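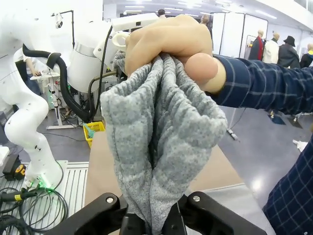

Re: Wool sweater came out smaller, can it be saved?

mostatow_knit wrote:
I washed my gray sweater at 30 with the Kimow wool soap and the sleeves are 5 cm shorter. Must I throw it away?

Agnes Blomqvist wrote:
Do not throw it. Soak it in cool water with hair conditioner, then pull slowly.

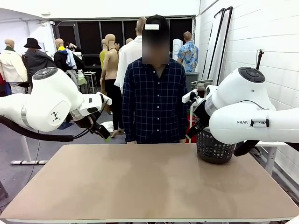 Leave it 6 or 7 hours and do not rinse too much. I did this in February with a cardigan and it was fine after.

peng800 wrote:
I disagree. Felted wool stays felted - conditioner only makes it slippery.

G. Panicker wrote: 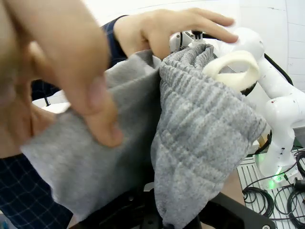

Fiber matters more than soap. Please read the label first. A fleece like the light gray one pinched between thumb and finger there has a smooth, fuzzy surface, and I would not treat it as knitted wool.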